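About Bornside Kitchens

Bornside Kitchens designs, builds and fits kitchens for homes in Rommont and the towns nearby. 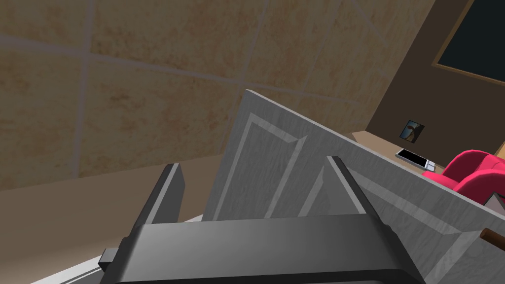
The business was started by Zineb Bennani in a rented unit behind the Ernavent feed store. She had spent eight years fitting kitchens for a builder and wanted to take on smaller jobs, the kind larger firms tend to turn down. The first order was a pantry and a run of base units for a house on Ezzat Street. We still look after that kitchen.

We now have 17 people on staff. Most work in the shop, and the rest are split between the design office and two fitting crews. We don't use subcontractors for fitting. Plumbing and electrical work is done by licensed local tradespeople, and they bill you directly.

How we work

A designer comes to your home to measure and talk through what you need. The visit is free within 23 miles of the shop. You get a drawing and a written price, and the price holds for 60 days. If you go ahead, we ask for a deposit and give you a week for fitting. Custom sizes are no extra charge on standard ranges. Painted finishes take longer than the others, so ask about lead times if you have a date in mind.

We also replace doors and drawer fronts on existing cabinets if the boxes are sound. It costs a good deal less than a new kitchen and usually takes a day or two. If the boxes aren't worth keeping, we will tell you at the first visit.

Guarantee

Cabinets and hinges are covered for ten years, worktops for five. Appliances carry the maker's own warranty. Keep your order number, as we file everything under it.

Visiting us

The showroom is at the front of the shop, with parking at the side. We are open Monday to Friday, and Saturday mornings by appointment. We close for stocktaking in the last week of November. Orders can still be placed by email that week, and the office will reply when we reopen.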